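양팔 로봇 구독 서비스, 물 한 잔 값으로 따져 보기

가정과 소규모 사무실을 겨냥한 페둠(Fedum)의 양팔 로봇 구독 서비스에 대한 의견

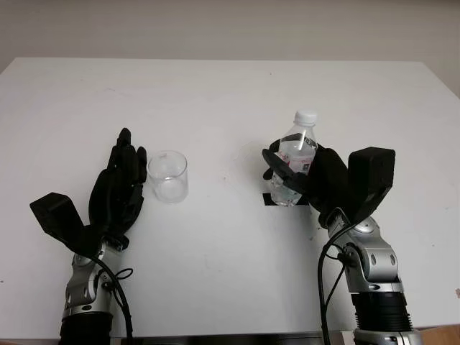
구독으로 빌려 쓰는 로봇은 사는 것보다 나은가?

쓰는 기간이 짧고 맡길 일이 아직 정해지지 않았다면 구독이 낫다. 맡길 일이 분명하고 그 일이 매일 있다면 구매 쪽이 덜 아깝다. 다만 페둠은 구매 가격을 공개하지 않으므로 지금으로서는 구독 조건만 가지고 판단할 수밖에 없다.

나는 작은 회의실을 시간제로 빌려주는 일을 한다. 손님이 오기 전에 물과 잔을 내놓고, 손님이 나가면 치우고 책상을 닦는다. 일 자체는 어렵지 않은데 하루에 여러 번 끊어서 해야 하니 다른 일을 붙잡고 있기가 어렵다. 그래서 페둠의 구독 서비스를 3개월 썼다. 계약은 끝났고 연장하지 않았다. 그렇다고 이 제품이 나쁘다고 쓰려는 글은 아니다. 광고가 말하는 것과 계약서가 말하는 것 사이가 너무 멀고, 그 거리를 사용자가 자기 시간으로 메우고 있다는 이야기를 하려고 한다.

먼저 무엇을 파는지부터 적는다. 페둠이 내놓는 것은 팔 두 개와 손 두 개, 그리고 그것을 움직이는 소프트웨어다. 바퀴는 없다. 작업대 앞에 고정해 놓고 쓴다. 소프트웨어는 트레스틱스(Trestix)라는 이름으로 따로 약관이 있고, 현장 설치와 수리는 라티넨(Lahtinen)이라는 협력사가 맡는다. 그러니까 소비자는 한 군데에 돈을 내지만 문제가 생기면 상대가 셋으로 나뉜다. 이 점은 뒤에서 다시 쓴다.

손은 잘 만들었다. 손가락이 제각각 굽고, 엄지가 물건 앞을 가로질러 누를 수 있다. 위의 사진에서 오른손이 물병을 쥔 모양을 보면 된다. 엄지가 앞에서 비스듬히 걸치고 나머지 손가락이 뒤에서 감싼다. 집게 두 개로 물건을 무는 방식에 비하면 투명한 플라스틱 병처럼 눌리기 쉬운 물건을 다루는 데 유리하다. 내가 쓰는 동안 병이 찌그러져서 못 쓰게 된 일은 없었다. 유리잔을 깬 일도 없었다. 페둠이 제품 소개에서 가장 앞에 내세우는 것이 손인데, 그럴 만하다고 생각한다.

문제는 손이 잘 쥔다는 것과 일을 대신한다는 것이 다른 이야기라는 데 있다.

회의실에 물을 내놓는 일을 잘게 나누면 이렇다. 상자에서 병을 꺼낸다. 잔을 꺼낸다. 잔에 얼룩이 없는지 본다. 병을 연다. 따른다. 쟁반에 올린다. 회의실로 가져간다. 이 가운데 페둠의 로봇이 내 작업대에서 안정적으로 한 것은 정해진 자리에 놓인 병을 쥐는 것, 잔을 옆으로 옮기는 것, 그리고 따르는 것이었다. 뚜껑은 되는 날과 안 되는 날이 있었다. 새 병은 뚜껑이 단단히 물려 있어서 결국 내가 미리 한 번 돌려 두게 됐다. 상자에서 꺼내는 것은 지원 목록에 없었고, 얼룩을 보는 것도 없었다. 가져가는 것은 바퀴가 없으니 처음부터 불가능하다.

그러면 남는 것은 따르는 동작인데, 따르는 것은 사람이 제일 빨리 하는 부분이다. 병을 꺼내고 뚜껑을 돌려 놓고 잔을 자리에 맞춰 세워 준 사람이 그 앞에 서 있다. 그 사람이 그냥 따르면 된다. 나는 첫 달에 이 계산을 외면했고 둘째 달에 인정했다.

페둠의 제품 페이지에는 50가지 작업을 지원한다고 되어 있다. 나는 이 숫자에 불만이 있다. 목록을 펼쳐 보면 병을 쥐는 것이 하나, 병을 옮기는 것이 하나, 병을 세워 놓는 것이 또 하나다. 사람은 이것을 작업 셋으로 부르지 않는다. 물건 하나를 옮겼다고 한다. 목록이 거짓이라는 말은 아니다. 각각의 동작은 실제로 된다. 하지만 돈을 내는 사람이 궁금한 것은 동작의 수가 아니고, 자기가 손을 떼도 되는 일이 몇 개냐는 것이다. 내 경우에는 하나도 없었다. 내가 옆에 없어도 되는 시간이 생기지 않았다는 뜻이다.

준비 시간도 적어 둔다. 작업대를 새로 맞추면 기준점을 다시 잡아야 하고, 설명서에는 30분이 걸린다고 쓰여 있다. 이것은 정확한 편이었다. 다만 작업대가 조금이라도 밀리면 또 해야 한다. 나는 청소를 하다가 책상을 건드리는 일이 잦았고, 그때마다 손님이 오기 전에 맞추느냐 그냥 내가 하느냐를 고민했다. 대개는 내가 했다. 책상을 바닥에 고정하라는 안내가 있기는 하다. 임대한 건물 바닥에 구멍을 뚫을 수 있는 사람이 얼마나 되는지는 모르겠다.

상판 색도 영향을 준다. 밝고 무늬 없는 책상이 좋다고 하는데, 이것은 설치하러 온 라티넨 기사에게서 처음 들었다. 주문 화면에는 없는 말이다. 원래 쓰던 책상은 유리 상판이라 쓸 수 없다고 해서 책상을 새로 샀다. 구독료에 들어가지 않는 비용이고, 계약 전에 알았다면 다른 결정을 했을 수도 있다. 페둠이 당장 고칠 수 있는 것이 있다면 이것이다. 주문 화면에 필요한 책상의 조건을 한 줄 적으면 된다.

이제 계약 이야기를 한다. 나는 로봇의 성능보다 이쪽이 더 걱정스럽다.

구독료에는 월 300회의 작업 실행이 포함되어 있고, 넘으면 추가 요금이 붙는다. 여기서 한 회가 무엇인지가 문제다. 앞에서 말한 대로 페둠은 쥐는 것과 옮기는 것을 따로 센다. 물 한 잔을 내놓는 데 몇 회가 빠져나간다. 더 곤란한 것은 실패한 실행도 한 회로 친다는 점이다. 잔을 못 찾고 멈춰도 한 회, 내가 중간에 정지 버튼을 눌러도 한 회다. 문의했더니 트레스틱스 약관에 그렇게 되어 있다는 답이 왔다. 약관을 찾아보니 정말 그렇게 되어 있었다. 본계약서에는 "실행"이라는 말만 있고 정의는 소프트웨어 약관에 있는 식이다.

나는 실패한 실행에 요금을 매기는 것이 잘못이라고 본다. 세탁소가 얼룩을 못 뺐다면 왜 못 뺐는지 설명이라도 한다. 자판기가 음료를 안 내놓으면 돈을 돌려준다. 로봇이라고 예외가 될 이유를 찾지 못했다. 회사 쪽 논리는 짐작할 수 있다. 실패해도 연산은 했고 모터는 돌았고 부품은 닳았다는 것이다. 그 비용이 있다는 것은 인정한다. 하지만 그것은 제품을 더 낫게 만들 책임이 있는 쪽이 지는 비용이어야 한다. 실패에 요금이 붙으면 회사는 실패를 줄일 이유가 그만큼 줄어든다.

수리도 같은 구조다. 왼손의 검지가 펴진 채로 잘 굽지 않은 적이 있었다. 페둠에 연락하니 라티넨으로 연결해 주었고, 라티넨은 소프트웨어 문제일 수 있으니 트레스틱스 쪽 기록을 먼저 보내라고 했다. 기록을 꺼내는 방법은 페둠 고객 페이지에 있었다. 한 바퀴를 돌아 제자리에 온 셈이다. 기사가 온 다음에는 금방 끝났다. 케이블 연결부를 다시 꽂았다고 했다. 기사의 태도나 솜씨에는 불만이 없다. 기다리는 동안에도 구독료는 그대로 나갔다는 것에 불만이 있다.

비교할 대상이 있어야 공정할 것 같아서 적는다. 하테브함(Haltevham)의 단팔 제품을 짧게 시험해 본 적이 있다. 손은 집게형이고 할 수 있는 일이 훨씬 적다. 병은 쥐지만 뚜껑은 목록에조차 없다. 대신 실행 횟수를 세지 않고, 고장이 나면 한 군데에만 전화하면 되고, 수리 기간의 요금은 빼 준다. 기계만 놓고 보면 페둠이 앞선다. 계약까지 합쳐서 누구에게 권하겠느냐고 하면 나는 하테브함 쪽을 먼저 말한다. 할 수 있는 일이 적다고 적혀 있고 정말로 적으니, 사는 사람이 자기 일에 맞는지를 하루 만에 안다.

반대 의견도 들었다. 지금의 구독자는 초기 사용자이고, 초기 사용자는 불편을 감수하는 대신 먼저 써 보는 것이라는 의견이다. 나도 계약할 때는 비슷하게 생각했다. 그런데 먼저 써 보는 사람에게 그런 값을 치르게 하려면 초기 제품이라고 말을 해야 한다. 페둠의 광고에는 그런 말이 없다. 광고에서는 로봇이 물을 따르는 동안 사람이 옆방에서 전화를 한다. 내 로봇은 내가 옆방에 가면 안 되는 물건이었다. 사용 설명서에도 작동 중에는 사람이 정지 버튼에 손이 닿는 곳에 있어야 한다고 분명히 적혀 있다. 설명서가 금지하는 사용법을 광고가 보여 주는 것은 초기 제품이냐 아니냐와 관계없는 문제다.

또 하나, 사람 손보다 느린 것을 왜 탓하지 않느냐는 질문을 받았다. 나는 속도는 크게 상관없다고 생각한다. 손님이 오기 한참 전에 시작해서 천천히 끝나도 괜찮다. 세탁기도 손빨래보다 오래 걸리는 경우가 있지만 옆에 서 있지 않아도 되니 쓴다. 느린 기계는 살 수 있다. 지켜봐야 하는 기계는 사기 어렵다. 페둠이 다음 제품에서 손을 더 정교하게 만들지, 지켜보지 않아도 되는 작업을 단 하나라도 만들지 선택해야 한다면 뒤쪽을 골랐으면 한다.

이 서비스가 맞는 사람도 있을 것이다. 한자리에서 같은 물건을 같은 순서로 다루고, 책상을 바닥에 고정할 수 있고, 어차피 옆에서 다른 손작업을 하는 사람이 있는 곳이다. 시료를 나누는 작업실이나 포장대 같은 데를 떠올릴 수 있다. 그런 곳에서는 사람이 곁에 있는 것이 따로 드는 비용이 아니다. 나처럼 빈 시간을 벌려고 계약하는 사람에게는 권하지 않는다.

계약을 앞둔 사람이라면 본계약서와 함께 트레스틱스 약관을 달라고 하고, "실행"의 정의를 찾아 읽기 바란다. 책상 조건은 설치 전에 서면으로 받아 두는 것이 좋다. 자동 연장은 기본으로 켜져 있다. 끄는 메뉴는 고객 페이지의 결제 수단 항목 안에 있다.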